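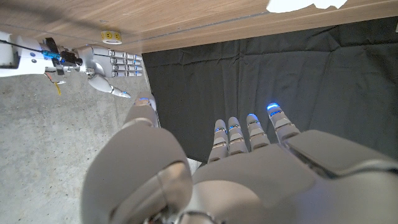

A bit of the white, Dec 28, 2021

Quick one as I've got to be out of the door soon. The table. I said back in July I'd do something about the top and then didn't, and it has been annoying me ever since, so the dead days after Christmas seemed as good a time as any.

For anyone new, it's the long one I got from the house clearance place in Jesodthorpe. Cost me 37 quid and then nearly as much again to get it home. Good legs, horrible top. Someone had varnished it a sort of orange and then stood hot cups on it for years. I lived with it under an oilcloth, which slid about and drove me mad.

So. Sanded it first -- took more than 16 sheets, and my arms still ache. The orange came off in sticky little rolls and clogged everything. If you're doing one of these start coarser than you think, I wasted most of a morning being gentle. Hoovered, wiped down, left it overnight with the window open and froze.

Then primer, then two coats of Tilliron eggshell in plain white. I had a tester of the Illey one as well, the creamy one everybody raves about, but next to the wall it went yellow and I've had enough of yellow. The Tilliron is a proper bright white. Bit thick out of the tin. Stir it, stir it again. I used a small foam roller for the flat and a brush for the edges and you can see where one meets teh other if you crouch down, so don't crouch down.

Second coat went on better than the first. Got one hair in it from the brush, fished it out with a pin, left a mark. Fine.

Should have waited longer before putting anything on it, the tin says a week and I am not a week sort of person. Felt pads on the bottom of everything heavy for now. I cut them out of an old Jatoi cushion cover, which had gone at the zip anyway, and glued them on with whatever was in the drawer. They'll do until I find the packet of proper ones I know I bought.

Still to do: the ends, the underneath lip where I missed a strip about as wide as my thumb, and wax. Not sure on wax over eggshell. Some people say yes and some say it goes grubby, if you've tried it leave a comment please.

Oh and the oilcloth is going free, 70 inches long, one burn, local pick up only. Message me, its rolled up in the hall and I keep kicking it.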